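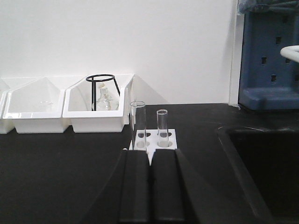
Serkudness project report
Nobuhle Mofokeng

The claim I set out to test was simple. A policy trained with both a wrist view and a fixed view should handle clear glass better than one trained with the wrist view alone. I expected a big gap. I got a gap, and I don't trust it much.

Both policies were trained on the same 128 demonstrations. Each then got 60 trials on the bench. The two-view policy did better, but I ran all of its trials after the wrist-only ones, and by then I was a lot quicker at resetting the glassware.

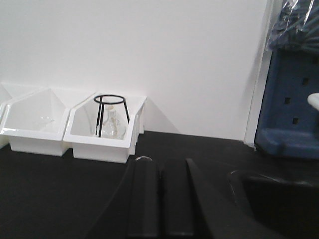 I also scored every trial myself and knew which policy was running. A grasp that slipped and recovered counted as a success, and I suspect I was kinder to the one I wanted to win. Someone else should rescore the recordings before any number from this goes in a talk.

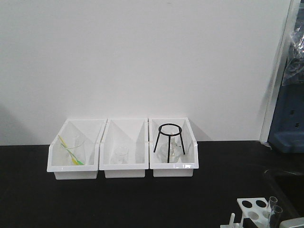
Transparency is the other thing I can't separate out. The black tripod in the right bin stands out sharply against the wall, while the beaker in the middle bin is mostly a rim and a few reflections on white plastic. A policy could learn to steer by the stand and never find the flask at all. My trials always used the stand, so they can't rule that out. In November I want to repeat them with the stand removed and the policy order shuffled.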